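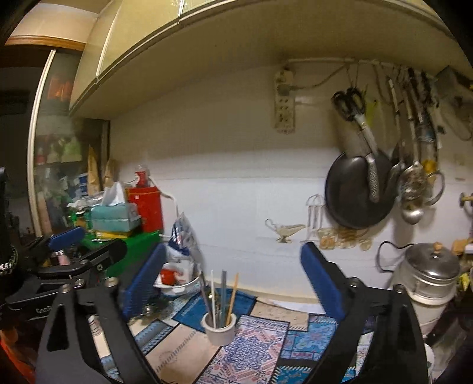 **To:** Saskia Gilchrist, Tatico
**From:** Ataahua Pearce, Celtavham project
**Date:** Apr 16, 2026
**Re:** Hand-held gripper comparison, second progress report

## Where we are

The comparison of finger pads and tips for the hand-held tools is on schedule. Recording at the Hollis kitchen is finished for the blue ribbed pads and mostly finished for the flat black tips. The Rernex tracking controller is working with both, after a firmware change described below. Camera mount tests have started but are behind the other work.

This report covers the part of the grant you asked about in your last note: which finger we would recommend for small household items, and what it would cost in time to switch. We have a partial answer to the first question and a fair answer to the second.

## What was planned for this period

The plan was to run the same set of tasks with each finger type, using people who had not handled the tools before as well as our own staff. The tasks are short: pick up a thin stick and stand it in a cup, pick up a small wrapped item and move it, hang a utensil, close a clip on a cord. Each person does 15 attempts per task and then changes fingers. The order of fingers is switched between people so that practice doesn't favor one type.

We also wanted recordings with more than one gripper in the camera's view. Most two-handed kitchen jobs bring the other tool into view sooner or later, and the labeling software had only been tried on single-tool footage.

## Finger pads and tips

The ribbed pads are soft enough to give a little when they close on something round. People like them. In the comment sheets the usual remark is that they feel safe, and new users squeeze less hard with them after the first few tries. They hold cups, jars and utensil handles without much care in how the hand is placed.

They do less well on flat, thin things lying on cloth. The ribs catch the weave, the cloth comes up with the item, and the person shakes it loose or starts over. We saw this on printed cotton and on a quilted throw. On bare counter it was rare. We have asked for a version with the ribs stopped short of the end, which the shop thinks it can mold from the existing form with a small insert.

The flat black tips go under thin items more easily and don't pick up cloth in the same way. They are less forgiving on round objects. A cup held near the rim will turn between them if it is heavy at the bottom, and several people set the cup down and took it lower without being told to. We count those as completed attempts but mark them separately.

One practical matter is wear. The tips show shine at the edges sooner than we would like. I don't yet know if that changes the grip. We will swap in a fresh pair halfway through the remaining sessions and compare.

## Camera view and occlusion 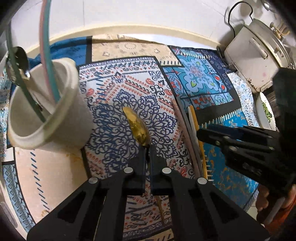 Visibility at the fingertips decides how much of a recording we can use, and it is the area where the two finger types differ most. The camera sits on the tool, so the lower part of the view is always taken up by the gripper body and its arms. With the flat tips nearly closed, the labelers can still follow a small item just past them. The crinkled gold piece here is a fair test, with its narrow dark tail running down into the gap between the tips. The two long sticks are harder: both run down behind the right arm, and the software has to guess where they end. The second gripper coming in from the right also hides part of a plate. Labelers currently draw the visible part only and set a flag for the rest.

The ribbed pads are wider and lean in toward each other, so they hide more when closed. When open they leave a good clear space in the middle. For approach movements we have no preference between the two. For the last part of a grasp, the flat tips give better footage.

Glossy surfaces are a separate problem. Foil, metal lids and clear plastic give bright spots that move as the tool moves, and the tracker sometimes takes one for a fixed point. The Rernex controller has a setting that rejects these, but it also throws out useful points on white walls, where there aren't many to begin with. We have left the setting off in the kitchen and will test it again in a room with more texture on the walls.

The printed coverings we work on have turned out to be good for tracking. Every patch is different, so the tracker finds its place again quickly after a fast turn. I would not want to rely on that. Plain counters are what most people have, and the next block of sessions will use them.

## Controller

The Rernex controller logs the opening of the fingers and the position of the tool. In the first sessions the two streams drifted apart over a long recording. The drift was small at the start and bad by the end, enough that the fingers seemed to close before they reached the object. Rernex sent new firmware, and since installing it we have not seen the problem in recordings of normal length. We still clap the fingers together at the start and end of every take as a check, and we plan to keep doing that.

Recordings made before the update can be saved in most cases. The clap at each end lets us stretch one stream to fit the other. It's slow work and I have limited it to takes with otherwise good footage.

Pairing two tools to one controller works. Pairing takes longer than it should if both are switched on together, so the session sheet now says to switch on the left one, wait for the tone, and then switch on the right.

## Changing from one finger type to the other

You asked for a plain answer on switching time. The fingers themselves come off and go on quickly, and a trained person can do it at the table between tasks. The calibration afterward is what takes the time. It has to be done again after every change, with the fingers opened fully and closed fully several times, and if the result is outside the limit it has to be repeated. Cold pads give a worse result than pads that have been in the room for a while. We now bring the spare sets in before the session starts.

If Tatico wants one finger type across all sites, I would wait for the short-rib version before deciding. If the decision has to be made now, I would choose the flat tips for sites recording small items and keep the ribbed pads for cooking and dishwashing tasks.

## Problems and delays

- Camera mounts: the lower mount was machined with the holes in the wrong place and went back to the shop. The upper mount is in use.
- Labeling: the occlusion flag was added partway through, so earlier takes need a second pass.
- Hollis: the kitchen is cramped. Cords and utensils near the wall get into the way of the second tool, and we have moved the two-handed tasks farther out.
- Clip task: closing a small metal clip on a cord is too hard for new users with either finger type. I suggest dropping it from the comparison and keeping it only for trained staff.

## Spending

Spending is within the plan apart from one item. Replacement tips and pads cost $500 more than we had set aside, and I have covered this from the travel line, which we will not use up. No change to the total is requested. The mount rework is at the shop's expense.

## Next steps

1. Finish the flat tip sessions at Hollis, including the swap to a fresh pair.
2. Run both finger types on plain counters.
3. Receive the short-rib pads and repeat the thin-item tasks with them.
4. Complete the second labeling pass on the earlier takes.
5. Test the lower camera mount once it is back.

The full comparison tables will come with the July report. I can send the session sheets and comment sheets sooner if they would help with the decision on the other sites. I also need your answer on the clip task before we print the next set of sheets.

Ataahua Pearce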